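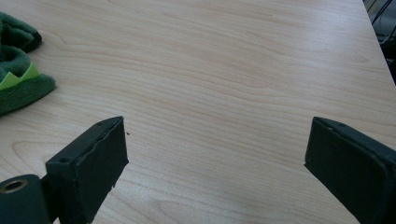 Kekeli Dramani

About Fallis

Fallis is a small company that tests whether machines can do ordinary chores. We work for laundries, hotels, care homes and makers of small goods, and for a few of the firms that build the robots. They come to us with a job, such as folding hand towels or wiping down a bench at the end of a shift, and we tell them how close a machine is to doing it.

The short answer for most jobs is still "partly." The longer answer is what people pay us for, and this page explains how we get to it.

How we started

I ran the finishing room at Ineck, a linen service, for eleven years. In my last winter there a salesman showed us a machine that folded bath towels. It did well on the towels he had brought with him. Ours had been through the wash a few hundred times, and the corners had gone soft and the hems had pulled. It folded one in three well enough to put on a shelf. We sent it back in February.

Murray Cloutier was the mechanic who had to crate it up. He thought the machine was better than our trial had made it look, and I thought it was worse than the brochure had made it look. We were both right, and neither of us had any numbers. We left within a few months of each other and rented half a floor in the Dolby building, over a picture framer, where we still are.

What we do

We set up a chore the way it is done at the customer's site, with the customer's own materials wherever we can get them. A person does it first, by hand. Then a person does it through a gripper with two fingers, which takes away most of what a hand can do and leaves the rest of the person in place. Then a machine tries it.

The middle step is the one visitors ask about. If a patient adult with good eyes can't pick up a folded cloth between two flat fingers without dragging the top layer off, the trouble is in the fingers and no amount of programming will fix it. If the adult can do it and the machine can't, the trouble is somewhere else. Knowing which one it is has saved some of our customers a good deal of money.

Each chore is run 90 times at each step. We write down every try, including the ones where somebody bumped the table. A try counts as a pass only if the person who normally does the job would accept the result without touching it again.

What machines can do now

Rigid things in known places are mostly solved. A machine can move cups from a rack to a shelf all day. It can load parts into a tray, close a drawer, and press a button on an appliance. It can wipe a flat table if the table has been cleared first and the cloth is already in the grip.

Soft things are harder. A cloth never lies the same way twice. It has layers, and the layers stick to each other. Picking up one layer of a plush towel is a job most people do without looking, and we have yet to test a machine that does it as a matter of course. Machines can fold a flat, dry towel if someone lays it out for them, but laying it out is most of the work.

Mixed jobs are harder again. Clearing a kitchen table means deciding what is trash, what goes to the sink, what gets wiped around and what gets left alone. The machines we have tested can do any one of those. Put together, with a tablecloth rucked up at one end, they come out well under what a new hire manages in the first week.

Wear is the part that gets left out of most sales talks. Pads and rims on gripper fingers take a beating. A worn edge changes how a cloth comes up, and it can leave crumbs of itself on a surface that was supposed to be getting cleaned. We inspect the fingers during every series and note when a pad was trimmed or swapped. A food shop or a care home will want to know how often that happens before it signs anything.

What we tell customers

We had one hotel that wanted to hand over its whole linen room. We told them to automate the carts and leave the folding alone, and to ask us again in two years. We had a parts shop, Frimpong, that thought sorting its returns bin was out of reach. The items were small, hard and all different colors, and a machine passed 656 tries before we ran out of new ways to mix the bin — our longest series so far. They bought one. It runs at night.

We don't sell robots and we don't take a share of any sale. Builders pay the same rate as laundries, and they get the same report. If a builder doesn't like a result, we will run it again once with a change of their choosing, and both results stay in the report.

Who we are

There are 4 of us on the floor, plus Ewurabena Mahama, who keeps the books from home.

Kekeli Dramani. I set up the chores, visit customer sites and write the reports. Before Ineck I worked in a hospital laundry.

Murray Cloutier builds and repairs the rigs, makes the mounts and replaces what wears out. He also fixes the elevator when the landlord is slow.

Ayuba Gyamfi does most of the hand work and the gripper work. He was a line cook and then a furniture finisher, and he is very hard to please about a wiped surface.

Akosua Zakaria looks after the records and does the statistics. She joined us from a shipping firm, where she planned truck loads. If a number in one of our reports looks odd to you, she is the one to write to, and she will send you the tries behind it.

Working with us

Send us a description of the chore, how many times a day it gets done, and a box of the things involved. Used ones, please — new towels and clean parts tell us very little. Most series take three weeks from the day the box arrives. If we think the answer is plain without a test, we will say so in a letter and not charge for it.

Visitors are welcome at the Dolby building by appointment. The door is on the alley side, and the stairs are quicker.

Page last changed 2023-09-10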